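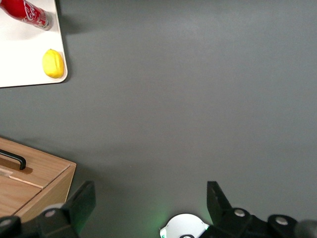

Figure 4. Server and box on a gray tabletop, with a Coca-Cola and one lemon set out on the server.

Section 4: Setting Up the Drinks Corner

This section covers the two large pieces in the Stutska set: the white server and the wooden box with the black handle. The small parts (tongs, coasters, the bag of felt dots) are in Section 5. If you skipped Sections 1 through 3, you missed the warranty terms and a page on recycling the carton, and you will probably be fine.

4.1 Before you start

You will need:
- the white server
- the wooden box, with its lid
- a flat table or counter
- one soft cloth, dampened and wrung out well
- one soft cloth, dry
- felt dots (optional, in the small bag that looks like trash)

You will also need a clear stretch of table. Measure it if you like measuring things. Otherwise, put both pieces down and see whether anything falls off the other side.

Allow 14 minutes for the first setup. Most of that is wiping. People who already know where their dry cloths are kept have reported faster times.

NOTE: The Stutska set is sold in one size. The smaller Wunden set uses a different lid, and the two lids do not swap, although they look like they should and will let you try.

4.2 Choosing the table

1. Pick a table that does not rock. Press down on each corner in turn. If one corner answers back, fix that before going on.

2. Check that the surface is matte or lightly textured if you have a choice. The server will sit on a glossy table, but it will also travel across one when bumped.

3. Keep the set out of direct sun. The wood will change color over a summer, and a box that spends August in a window ends up with one side a different shade from the other. We can't replace a box for this. We have been asked.

4. Leave one hand's width between the set and any edge that people walk past. Leave more if the people are short and run.

CAUTION: Do not set up on a stove top, including one that is off. Stoves that are off have a way of being turned on by the person who didn't see you set up.

4.3 Placing the server

1. Wipe the table with the damp cloth, then the dry one. A single grain of sugar under the server will scratch the finish, the table, or both.

2. Peel the clear film from the server. Start at a rounded corner, where the film lifts easily. Starting along a straight side is also possible and takes the rest of the afternoon.

3. Wipe the server with the damp cloth and dry it.

4. Lower the server onto the table. Do not slide it into position. To move it later, pick it up, move it, and put it down again, as you would a sleeping cat you had no choice about.

5. If you are using the felt dots, stick one under each corner, 100 millimeters in from the edge. Felt dots make the server quieter. They also collect crumbs, so change them when they start to look like something you'd find in a coat pocket.

NOTE: The server is white and will stay white with ordinary care. Red wine, beet juice, turmeric and felt-tip pens are not ordinary care. See 4.7.

4.4 Placing the box

1. Take the packing paper out of the box. All of it. There is a second sheet folded flat at the bottom, and every year we get a letter from someone who found it at Christmas.

2. Put the box down next to the server, with a gap between them. The gap should be wide enough to get your fingers in. If the two pieces touch, any water on the server will find its way to the wood, and wood remembers.

3. Turn the box so the handle is comfortable to reach from where you usually stand. Square to the table edge looks tidy in a catalog. A slight angle is easier on the wrist, and you will end up there anyway.

4. Put the lid on and lift it once by the handle. It should come up without a fight. If it sticks, turn the lid end for end and try again. It fits better one way around than the other, and we have stopped pretending this is a feature.

CAUTION: The handle is for the lid only. Do not lift the whole box by it. The lid is not attached, so what you will lift is the lid, quickly, followed by a short period of picking things up off the floor.

CAUTION: Keep the contents of the box under 400 grams if it stands on a shelf above head height. Better still, don't put it on a shelf above head height.

4.5 Setting out drinks and fruit

The server will take cans, bottles, small glasses and whole fruit. It has no compartments. This was the subject of a long discussion at Nikolovski, and the people who wanted compartments lost.

1. Dry each can or bottle before putting it down. Cold drinks sweat, and the puddle always turns up on the side nearest the box.

2. Stand or lay the drinks as you like. Standing takes less room. Laying them down looks relaxed and works well for a closed can, which may roll a little before it settles. Lay it at a slant to the edge of the server instead of square to it, and test it with a finger before you walk away.

3. Open drinks must stand. We are sorry to have to print this.

4. Put the fruit near a corner, inside the edge. Lemons are well suited to this. They are not quite round, so they tend to stay where they are put, and they look as though you had a plan.

5. Stop before the server is full. One drink and one lemon is a perfectly respectable arrangement for one person. For a party, refill more often and resist the pyramid.

NOTE: Whole lemons may stay on the server for as long as you would leave them in a bowl. Cut lemons may not. Juice left overnight dulls the finish, leaving a pale ring in the exact shape of your evening. Use a saucer.

NOTE: The server is not a cutting board. It is flat and white and the right size and it will be standing right there with a lemon on it, and it is still not a cutting board.

4.6 What to keep in the box

Dry things. Napkins, paper straws, a bottle opener, wrapped tea bags, sugar packets you took from a café and feel bad about.

Do not keep in the box:
- ice
- anything that was recently ice
- cut fruit
- open bottles of syrup, however well the cap seems to fit
- candles that have just been blown out

The lid rests in place and does not seal. Bread kept in the box will go stale at the normal speed. Cookies will go faster, for reasons unconnected with the lid.

4.7 Cleaning

Server

1. Take everything off it. Wiping around a can counts as cleaning only if nobody moves the can afterward.

2. Wash by hand with warm water and dish soap. Keep the water below 41 degrees Celsius. If you can hold your hands in it without comment, it's fine.

3. Dry right away with a soft cloth.

4. For stains, make a paste of baking soda and water, rub gently with a fingertip, and rinse. Repeat once. If the stain is still there after the second go, it has moved in, and you can put the lemon on it.

Box

1. Wipe with the dry cloth, along the grain.

2. For sticky marks, use the damp cloth on the mark only, then dry it. Never soak the box or hold it under the faucet.

3. Wipe under the handle as well. Dust gathers there, in the strip of shadow where it hopes not to be noticed.

4. Once or twice a year, rub in a little Cokorell wood balm (sold separately) and leave the lid off overnight. Do it on a Saturday, when you won't need the box until you've had time to forget it smells of balm.

CAUTION: Neither piece goes in the dishwasher. The server will come out cloudy. The box will come out as several pieces.

4.8 If something isn't right

The server rocks.
The table is uneven or there is a crumb under one corner. Look for the crumb first. It's usually the crumb.

The can keeps rolling.
The table slopes. Change the slant, or stand the can up and accept it.

The lid sits crooked.
Turn it end for end. Check that no napkin is caught under the edge.

The handle is loose.
Tighten the screws from inside the lid with a small screwdriver. Stop when they are snug. Past snug, the screw turns freely forever and you'll need the repair kit described in Section 6.

There is a ring on the server.
See 4.7, and the note about cut lemons that you may have read too quickly.

There is a ring on the table.
That is between you and the table.

Continue to Section 5 for the small parts. Keep the bag of felt dots somewhere safe until then, meaning anywhere except inside the empty carton.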